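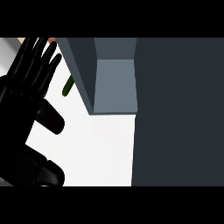
Leilani Yazzie wrote back that the packing line can live with slower picks, but it can't live with someone walking over every few minutes to clear a stop, and could we please look at that part first.

**Status:** open
**Site:** Zeltholm, pack line
**Component:** Vinilura hand, pick planner

**Problem**

The hand stops when a green item lies close against the side of a block. The planner reports no safe grasp and waits for an operator. Items out in the open are picked normally.

**Log**

*9:40* Reran the stop in simulation with the planner settings from the floor. Same error on the first try.

*10:15* Ran 1,000 picks with random item positions. 66 ended in a stop. All 66 had the item touching a block or nearly so.

*11:05* Lowered the side clearance. Fewer stops, but the thumb hit the block twice. Put the old value back.

*1:30* Added a nudge move: push the item away from the block, look again, then pick. Ran 2,000 picks and got 30 stops.

*2:10* Asked Østergaard to check the nudge speed against the product handling limits. Waiting.

**Effect on staff**

Stops currently go to whoever is nearest, usually the two people on labeling. They lose their place in the count and have to start the tray over. The shift lead wants one named person per shift to handle stops, with labeling left alone. That person needs the Zimik panel training, and only the morning shift has had it.

**Next**

- Nudge move stays off on the floor until Østergaard answers
- Send stop alerts to the shift lead's panel only
- Leilani to send names for evening training
- Rerun with two items side by side, not tested yet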